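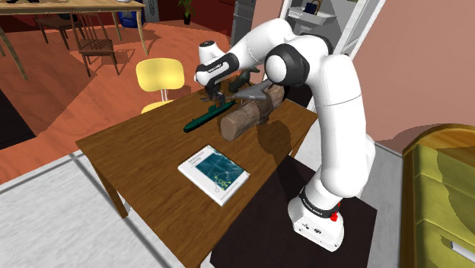
The green submarine, on the brown table.

Kamil Holub inherited his uncle's navy in November. It was one toy submarine and 45 pages of standing orders, most of them about soup.

The country of Drurka had no coast, which the uncle had considered a matter of opinion. Page 13 required a yearly inspection, with hat.

Kamil owned no hat. At 6 in the morning he put a colander on his head and saluted.

"Any complaints?" he asked.

The submarine had none. His wife, in the doorway, had several -- she wanted them entered in the log.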